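Home > Floors & Tile > Cleaning
2 min read

White tile in a workroom – am I going to regret it?

Sheila Tindall
We're redoing the back room at our place in Skunmont and I've fallen for plain white floor tile. My sister had it in her old kitchen and says she mopped every single day (she also has 3 dogs, so). It'll be a sewing and potting room, so thread, dirt, the occasional dropped mug. Do I go for it or pick something speckled?

Posted November 27, 2021

hollowaydad
get speckled. you'll thank me in February when everybody's boots are muddy
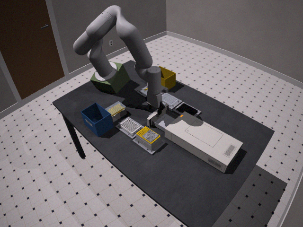 grout_and_about
I've had white tile in my workroom for seven years and I still love it, so don't let anyone scare you off! The tile wipes clean in no time – it's the grout that gets you. Go with a medium gray grout and seal it before you move anything in. Think about what sits on top, too. A white floor with a long black table on it, like the one in the picture, looks sharp and keeps a plain room from feeling washed out, but a black top will show every bit of your thread and potting dust. I'd do a wood top myself. And buy a spare box of tile, mine cost $147 and I've already used four out of it.

Filed under: Tile, Grout, Small Rooms

Related
Can I seal grout that's already stained?
Best mop for textured tile
Sewing table height, standing or sitting?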